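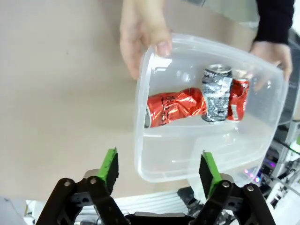

Container handling is the fourth practical in the Lesden manipulation unit and the first in which both arms work on the same object. The earlier practicals used opaque blocks with known dimensions and matte faces. Those objects suit a depth camera and a simple grasp planner, and a group can pass Practical 3 without once looking at the raw depth image. Clear plastic removes that option. In the wrist view, with the tub held by hand above the table, the tan surface shows through the lower half of the floor, the walls carry soft reflections, and the only high-contrast items inside are three crushed cans, two red and one black and white. A segmentation mask seeded on colour will find the cans readily and the tub poorly. The green pads on the fingertips are also in view and will be picked up by any threshold set too generously in the green channel.

Reading time: 7 min

4.1 Scope

These notes cover the sorting cell at the Grultberg workshop as set up for Practical 4. They assume the material on frames and transforms from Week 2 and the gripper force exercise from Week 3. Calibration of the fixed camera is covered in the separate sheet by Ditte Mikkelsen and isn't repeated. Groups that missed the hand-eye calibration session should see Muireann Horgan before booking bench time.

The task has three stages. Stage A is locating a container rim and placing a fingertip pad over it. Stage B is a two-arm hold on a bin, with no lift. Stage C is transfer of crushed cans from one clear container to another. Stages A and B are assessed on the log files. Stage C is assessed at the bench.

4.2 Rim detection

Depth from structured light or active stereo is unreliable on clear plastic. Part of the projected pattern passes through, part is reflected away from the sensor, and the returned points usually belong to whatever lies behind the wall. The typical result is a hole in the depth map with a ragged border, or a plausible flat surface at table height where the bin wall should be. The second case is the more dangerous of the two. The planner receives valid numbers and drives the finger into the rim.

Three methods are accepted for Stage A.

Method 1, edge fitting in RGB. Detect edges, fit a rounded rectangle, and intersect it with a plane at the known rim height. Requires the rim height to be measured beforehand and entered in the config file. Sensitive to specular highlights on the floor of the bin, which produce short strong edges inside the rim contour.

Method 2, multi-view wrist capture. Move the wrist camera through at least five poses and triangulate the rim. Slower. Tolerates an unknown rim height. The fingers occupy a fixed region at the bottom of every wrist image, and this region must be masked before feature matching. A feature on the gripper doesn't move between poses in image coordinates and will pull the solution badly.

Method 3, contact search. Descend with a low force limit at a coarse estimate, detect contact, back off and repeat at two further points. Works in any lighting. It will shift a light container that isn't held, and the shift must be estimated and written to the log.

Combinations are permitted. Most groups in the January intake used Method 1 for the coarse estimate and Method 3 for the final few millimetres. State which combination was used on the first page of the report.

4.3 Two-arm hold

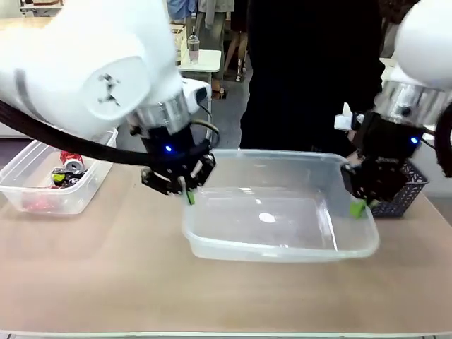
Photo: Aniela Śliwiński / Lesden teaching collection

With one gripper on the far-right rim and the other touching down near the near-left rim, the contacts lie close to a diagonal of the bin. This is the arrangement asked for in Stage B. A diagonal pair gives a longer lever arm against rotation about the vertical axis than two contacts on one short side, and it keeps the forearms apart over the middle of the bin. It does load the corners, where the wall is stiffer, so the force reading at a given finger displacement will be higher than on a straight section. Do not carry over the force threshold from Week 3 unchanged.

The inside pad makes contact before the outside one in most approaches, owing to the slope of the walls. If both fingers are closed at the same rate from a centred position, the first contact pushes the bin sideways. Two remedies are acceptable: offset the approach so that the inside pad begins at the wall, or close under compliance with lateral stiffness reduced. The second requires the controller gains in Appendix B. Groups who retune these gains must list the old and new values.

Closed-chain motion begins once both grippers hold. From that point the two arms can't be commanded independently. Position error in either arm appears as internal force in the bin, and thin plastic will flex visibly before the force estimate reaches its alarm level. Use the coupled mode. The object frame is defined midway between the two contact points, z up, x towards the right gripper. Earlier versions of this handout gave x towards the left gripper; the code has always used the right.

"Left" and "right" throughout refer to the robot's own arms.

4.4 Obstacles on the bench

The workspace contains more than the target. A smaller clear container with items in it may stand beside the large bin, and a dark grey woven plastic basket may stand behind it. The basket can be partly hidden by the right gripper in the fixed view. The collision model must include every container on the table for the whole run, including periods when a container is occluded. Dropping an object from the model on loss of sight is the most common error in this practical and costs marks each time it appears in the log.

Cables are treated as part of the arm. The supplied model has swept volumes for the wrist cable and for the small connector at the side of each wrist. These volumes are conservative. Do not shrink them to obtain a feasible plan. If no plan is found, move the start pose.

The table front edge is a hard limit for both elbows. The side clearance used by the planner is 700 mm and is set in the cell file, which is read-only to student accounts.

4.5 Crushed cans

A crushed can has no useful nominal shape. The Brikema can model supplied with the simulator is a cylinder and should be used for collision checking only. Grasp candidates are generated from the visible surface. Antipodal sampling gives many candidates on a crumpled body, most of them across shallow folds where the local normal is wrong. Increasing the patch radius for normal estimation removes a good part of these at the cost of candidates near the ends.

Orientation matters more than colour. A can lying on its side presents a long graspable body to a vertical approach. An upright can presents its top, and the fingers must straddle it with clearance to the neighbours and to the container wall. Where an upright can touches the wall, there is no room for the outer finger and the can must be pushed clear first. The push primitive is described in the Brynjólfsdóttir notes, section 2.

Reference results from the January intake, Stage C, all groups pooled:

Attempts logged: 481
Failures from grasp on wrong surface: 39
Failures from contact with container wall: 39

Other failure codes were used inconsistently between groups and are left out. A revised code list is in the shared folder. Use it.

4.6 Procedure at the bench

1. Sign in and load the cell file. Check that both gripper indicators are lit.
2. Home both arms with the table clear.
3. Place containers within the marked area. Cans go in last.
4. Run the rim detector ten times without arm motion and save the output.
5. Run Stage A at reduced speed.
6. Run Stage B. Hold for five seconds, release the left gripper first.
7. Request a demonstrator before starting Stage C.

One group member stays at the stop button whenever the arms are enabled and does nothing else. Hands and sleeves stay outside the marked area until the arms are disabled. Containers are repositioned by hand only in the disabled state, even for a shift of a few millimetres.

4.7 Submission

Submit the log archive, the config file and a report of no more than six pages. The report must state the rim detection method, the measured repeatability from step 4, the force thresholds used in Stage B, and a failure table for Stage C using the revised codes. Plots need axis labels and units. Wrist images included in the report should be unrectified unless the text says otherwise.

Questions on the coupled controller go to Þórarinn Blöndal. Questions on marking go to Þórarinn Arnardóttir. Please write the surname in the subject line.

Preparation for Practical 5: read the section on regrasping and bring the rim detector in a state that runs from the command line.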